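Snack shelf update

Quick one from Nyokabi, typing fast. The white cubbies are up at Stadotside and ready to fill. Fruit first, one kind per cubby please.

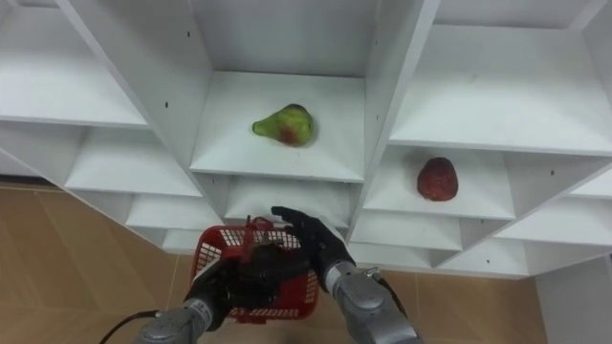
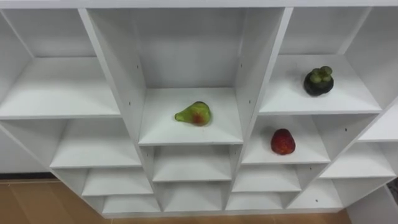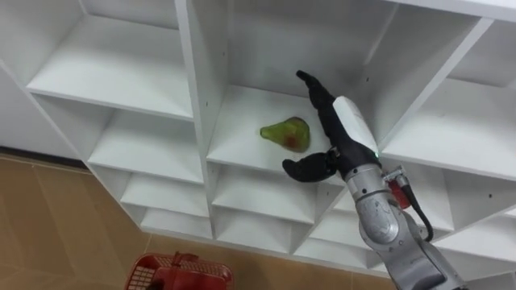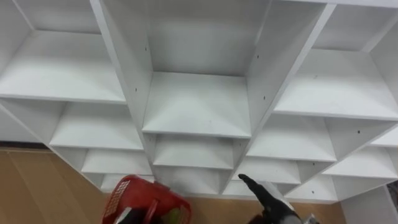
Still need: labels, a few small bowls, somebody to take Thursdays off my list. Joyce has the bowls I think. Bring fruit by 3, nothing cut, no bags left on teh shelves. Sign up with Salim or Adhiambo. Next restock in June, date to folow.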